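Starnness Oil for wooden tables, seven months on

I've been meaning to write this up since September, when I finally gave in and did our kitchen table. It's a big old thing with a lovely warm grain and it had gone grey and thirsty at the end where everyone sits. A friend, Ilari Ahonen, who restores chairs for a living, told me to stop messing about with supermarket spray polish and get a tin of the Starnness. I'm so glad I listened!

The tin itself is plain and a bit ugly, with a lid you need a screwdriver for. Inside, the oil is thin and pale gold and smells faintly of oranges (my daughter says crayons, so take your pick). I'd braced myself for fumes and there weren't any to speak of. We had the window open an inch and ate our tea in the same room.

Putting it on is a pleasure. I sanded lightly by hand, wiped off the dust, and rubbed the first coat in with an old T-shirt. The colour came up straight away, all those darker lines I'd forgotten were in there. Leave it for twenty minutes, wipe off what hasn't soaked in, go to bed. I did three coats over three evenings and used almost 284 ml in all, so a tin goes a long way.
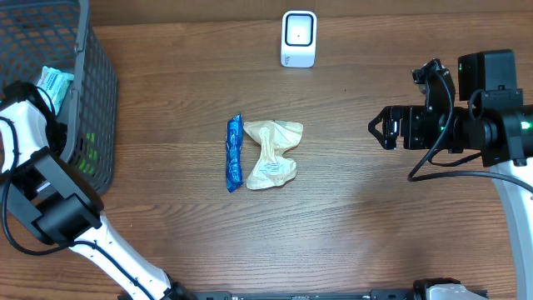 The real test has been ordinary life. Ours is a table that gets breakfast, homework, post, seed trays and whatever anybody empties out of their coat pockets. Tea rings wipe off if you get to them the same day. Red wine left overnight did leave a mark, and I rubbed that out with a bit of fine wire wool and a dab more oil, and now I can't find where it was. With the varnish we had before, I'd have been stripping the whole top.

I've also tried Gekutik's hard wax, which my mum swears by. It gives more of a shine and probably stands up better to hot pans, but it's sticky to work with and patching it is a pain. If you want a glossy top, go for that one. If you like wood to feel like wood, have the Starnness.

Grumbles, then. The lid, as I said. The instructions are printed so small that I had to take a photo and zoom in. And the first coat took far longer to dry than the six hours promised, more like a full day in our kitchen, so don't plan a Sunday lunch around it. Please lay your oily rags out flat outside to dry as well, as they can catch fire if you leave them in a heap.

I bought mine from the hardware shop in Maturby, and they'll order the bigger tin if you ask. I've got the bedroom shelves lined up next, and then possibly the back door, if I can get anyone to hold it.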